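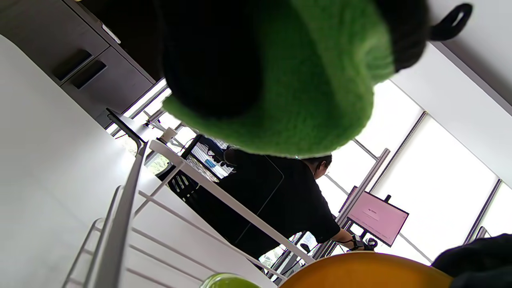 3 April 2026
Murstead workshop, comics bench
Digest reprint, proof round 3

Started with the claim I like least: that the Droseo uncoated stock will "hold a flat colour as well as coated" in the digest size. The sales sheet says so, and two people here have repeated it to me as if they had tested it. They hadn't. I asked.

So, for the record, what was run. Same eight-page section each time, taken from the middle of the digest where the seaside story turns into the ghost train story, because it has everything that goes wrong: a full night sky, small lettering on a tint, two faces in close-up and a page that is nearly all white. Printed on the Droseo, on the coated we used for the last anthology, and on the cheap newsprint-ish roll that came with the Lozano press when we bought it. Same files, same operator (me), same afternoon. Left flat overnight before looking.

Night sky. Coated is best, no argument. Droseo is duller and has a slight mottle in the big blue areas, which you see at arm's length if you are looking for it and at reading distance if you aren't. The newsprint is hopeless as a match but pleasant in its own way. I put the three in front of a colleague without saying which was which and got "that one's the old comic", meaning the newsprint, said fondly. One person's fondness isn't a result. I've written it down because it will come up again at the next planning meeting and I want it noted that it was one person.

Lettering on tint. Droseo fine down to the normal balloon size. The whispered balloons on page 6 of the section fill in a bit, mostly the e and the a. Looked under the loupe and it is ink spread, nothing to do with registration. Coated crisp throughout. Newsprint unreadable in the whispers.

Faces. This is where I stop believing the sheet altogether. The dot pattern in the cheeks was put there by the original colourist for paper that soaked. On the coated it looks like a rash. On Droseo it looks like weaker rash. On the newsprint it looks like skin. Nobody drew these pages for a bright white sheet and I don't see why we keep pretending we can have the brightness and the old look together.

Binding dummy
Made up one full dummy at 183 pages of story plus the odds and ends at the front. Before anyone writes in the margin: yes, 183 is an awkward number, and no, it can't be printed as it stands. It needs padding out to fit the sections. The plan has always been "we'll put adverts in". We don't have any adverts. My vote is for the puzzle pages from the old summer specials, which are already scanned and which people did enjoy, or else to drop the last gag strip and stop pretending it earns its place.

Spine glue on the dummy held when opened to the middle and pressed flat 19 times. I chose 19 by getting bored. It proves that a new book, glued that morning by somebody paying attention, survives being opened by the same somebody. What it doesn't tell us is how the run will behave after a June in a shop window, and the last anthology is the reason I'm being sour about this. That one passed everything on the bench too. Then the covers curled and we had returns from both seaside shops.

To do properly: leave three dummies on the south window sill with the blind up, three in the cupboard, and look at them each week. Boring, cheap, should have been done last time. 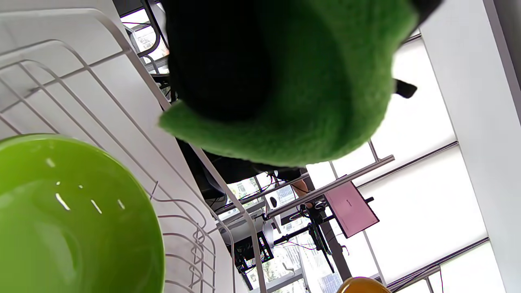 Inner margin is too tight. On the double page with the roller coaster the track disappears into the fold and comes out a good bit lower on the other side. You can cheat this by pulling the two halves apart on the file, and I'd sooner do that on four spreads by hand than shift the whole book outwards and lose the page numbers. Have marked the four on the wall sheet in red.

Scans and the Hustico clean-up
The other thing that was meant to save us weeks. Hustico takes a scan of an old printed page, removes the yellow, "restores" the blacks and hands you a page that is supposed to be ready for press. I went in suspicious and I've come out suspicious with examples.

What it does well: evening out the paper colour. Really good, and faster than I could do it. Gutters come out clean, stains go. If that was all it did I'd sign for it today.

What it does badly: it decides. On the ghost train splash it has closed up the gaps in the hatching, so the tunnel mouth is now a solid black lump where there used to be a tunnel. In the beach scene it has taken the freckles off the younger sister, presumably as dirt. It has taken them off in four panels and left them in the fifth, so she gets them back halfway down the page. A full stop has vanished from a caption. Small stuff, but I found all of it on the eight pages I happened to be staring at for other reasons, and I've no idea what is happening on the pages I haven't stared at.

The answer I was given is that the strength can be turned down. Tried that. At the low setting the freckles survive and so does a coffee ring. Middle setting: half a coffee ring, freckles on and off. There may be a clever setting in between. I was offered somebody's settings file and it made no difference I could see, though I only compared by eye with the two pages side by side, so take that for what it's worth.

Proposal, for argument: use it for paper colour only, with the black repair switched off, and do the blacks by hand on the splash pages and leave the rest as they are. A bit of broken line in a sixty-page-old gag strip never hurt anyone. The time saved is then smaller than promised, and somebody will need to say so out loud before the schedule is built on the bigger number.

Numbers for the run
The figure in the plan is 449 copies. I've asked twice where this comes from. Best I can make out, it is last time's sales with the returns not taken off, and then the copies we gave away counted as sold. I'm not saying it's wrong. I'm saying that if it's right it's right by luck. The Lozano won't care either way, it takes the same hour to set up, but the boxes have to live somewhere and the shelf by the guillotine is already full of the curled ones.

Also the price. "One low price" is on the draft cover in a yellow burst and there's no price in it. Either put the number in or lose the burst. I'd lose it, it's sitting on top of the best bit of the drawing — the dog on the helter-skelter — and I suspect people pick these up for the dog.

Cover stock: didn't test. The sample sheets arrived with a crease down the middle and I wasn't going to draw conclusions from a crease. Asked for more.

Where I've got to, so that it's easy to disagree with:
Droseo usable for the insides, provided the night sky is lightened a touch and the whispers are relettered a size up. Not as good as coated for flats, whatever the sheet says.
Newsprint worth one proper trial with more than one pair of eyes on it. Hide the edges so they can't guess from the feel.
Hustico for paper colour only until somebody shows me a full story, checked panel by panel against the printed original.
No decision on glue before the sill test has had a fair go.

Left over: the loupe is back in its tin, the section proofs are in the flat drawer in the order Droseo, coated, newsprint, with pencil marks on the back. Please don't write on the fronts. The blue on the Lozano was running a little heavy by the last sheets, so if you compare sheets from the bottom of the pile with sheets from the top you'll be comparing the press with itself. Need to redo the sky on the coated with a fresh set-up before I trust that one either.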